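Tuvness Gallery: Trays, Bowls and Plates from the Measuring Table

Welcome back to the gallery! We have been sorting the serving shelf at Tindodico for most of March, and it has turned into one of my favorite jobs of the year. Every tray, every plate and every mixing bowl gets taken down, set out on a cloth and measured before it goes back up, and along the way we keep finding pieces we had forgotten we owned. There are 110 of them on the list so far, with a good stack still to go.

The measuring matters more than it sounds. Our new shelving comes from Wavura, and the bays are 40 centimeters deep, so a tray with a generous rim can be a perfect fit or a complete nuisance depending on a finger's width. I love this part! You think you know a tray after years of carrying it, and then you put a tape on it and find out it is a good bit longer than you would have sworn in front of witnesses.
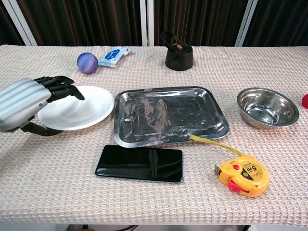 Volume 2, page 40

Tray day on the pink waffle cloth. The big rectangular one is stainless steel with rounded corners and a raised rim that flares out, and it has that lovely mirror-like shine, smudges and all. If you look closely there is a faint rectangle embossed in the base, a detail I had never noticed while there was food on top of it.

The yellow 5m tape is the one we reach for every time, with the red lock button on top. We measure rim to rim on every piece, hooking over the outside edge, and then take the flat of the base separately, which is the number you need if you are lining a tray with paper.

The plain white plate has a faint swirl in its surface that I think is beautiful. It is shallow, so it is hopeless for soup and wonderful for sliced tomatoes, cold cuts, cookies, pretty much anything you want people to reach for.

And the round bowl, also stainless, with its wide rolled rim. I am a little bit in love with rolled rims. They are easy on the hands when you are carrying something heavy, and a dish towel drapes over them nicely while dough is rising.

A few notes for everyone following along at home

Measure across the widest point, rim included. The base number alone will fool you, especially with flared sides.

Write the size down right away (I use my phone, other people swear by masking tape and a marker). Two trays that look like twins can be a different length, and by the tenth one they all blur together.

Put a cloth down first. Steel on a bare tabletop slides around and makes a terrible racket, and waffle weave grips nicely.

Nest bowls by rim size, with the widest at the bottom. Plates go in short stacks so you can lift the whole lot with both hands.

Coming up in the next volume: the D'Amico platters, the cake stands, and a box of lids that we are hoping to match with their pans. The full list should reach 200 pieces by then, and I can't wait to show you the platters!

Gallery updated March 5, 2025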